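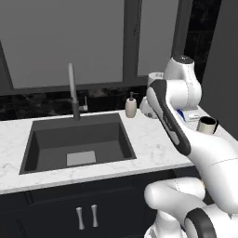

The waiting was worse than the session, according to Mylene Fajardo, and she would have paid extra to be told on the way out which week the pictures were coming. She had enjoyed the morning itself. Her daughter slept through most of it, and the studio was warm. What she remembered six months later was checking her inbox.

Figure 3. Counter with sink, faucet and soap dispenser (computer rendering).

4.2 Waiting for the gallery

Remarks of this kind came up in most of the client interviews, usually before we had reached the question on delivery. The guide put that question near the end, after booking, clothing, the session and payment. Clients moved it forward on their own. We therefore treat the period between the session and the gallery as a stage of its own, separate from both the shoot and the sale.

The material for this section is the set of 887 bookings described in 3.1, covering newborn and family portraits at two studios, Dizon and Ellix, and the 1403 messages that clients sent to those studios after the session date. Messages about reorders and album repairs were left out. Where one client wrote on the same matter by email and by text, both were kept, as the studios had to answer both.

The two studios handle the wait differently. Dizon states a delivery period in its contract and does not mention it again unless asked. Ellix has a similar line in its contract, but the photographer also names a delivery date out loud at the end of the session and writes it on the card that goes home with the family. Both send up to 3 preview pictures within a few days. Both deliver the full set through Skandis, an online gallery service, with a password and a download link.

Clients at Dizon wrote more often to ask when the pictures would be ready. This holds for newborn and family sessions alike, and the gap is wider for newborns. The contracts were close enough in wording that we do not think the written term explains it. Few of the clients we interviewed could recall what their contract said about delivery, and those who could had looked it up after the session, when they had already begun to wonder. Clients at Ellix, in contrast, often gave us the date without looking.

We had expected the previews to reduce this kind of message. They did so at Ellix and had little visible effect at Dizon, where a good share of the questions about delivery arrived shortly after the previews did. One reading is that a preview signals progress, and a client who sees finished pictures assumes the rest are close behind. Several parents put it in those terms. A father in the Dizon group said he took the first pictures as proof that the editing was done and could not understand what was left to do.

Photographers saw the matter from the other side. Tibor Fülöp said he disliked naming a date because a sick child or a dead hard drive could make a liar of him, and that a range of weeks was safer. He had once promised a gallery before a christening and delivered it the evening after. Other photographers gave similar accounts. They were less worried about complaints than about the review that might follow one, and they tended to describe silence as the cautious choice. The clients did not read it as caution. They spoke of being forgotten, or of having been difficult during the session and now being at the back of the line.

The reasons for wanting the pictures by a certain time were mostly practical. Birth announcements had to be printed. Grandparents were visiting, or leaving. In September and the months after it, family clients were thinking about holiday cards, and the messages from that part of the year are shorter and blunter than the rest. For newborn clients there was also the plain fact that the baby in the pictures no longer looked like the baby at home. Two mothers said that a gallery arriving late felt like pictures of someone they had already started to forget, and one of them cried when she opened it.

Delivery did not always end the stage. Some clients let the Skandis link sit unopened for days, waiting for a partner to be home or for an evening when the children were asleep. Studios tended to take the delay as a lack of interest and sent a reminder. In the interviews, these were often the clients who cared most about the pictures. The reminder did no harm that we could find, though a few people found its wording brisk, especially where it mentioned the date on which the gallery would expire.

Price had little bearing on any of this. We split the bookings at a session fee of 240 dollars and found the same pattern on both sides. Clients who had paid more were no quicker to write. They did write longer messages, and they were more likely to ask for a particular picture they remembered being taken.

A few limits should be kept in mind. Both studios are in the Woner area and share a pool of clients, some of whom had used the other studio for an earlier child and compared the two in their answers. The photographers at Ellix are also the people who answer its messages, while Dizon has a front desk, and a client may write more freely to a desk than to the person who held the camera. We could not separate this from the effect of the spoken date. Phone calls were not logged at either place.

The next section turns to the viewing appointment, which Dizon dropped during the study and Ellix still offers to newborn clients who ask for it.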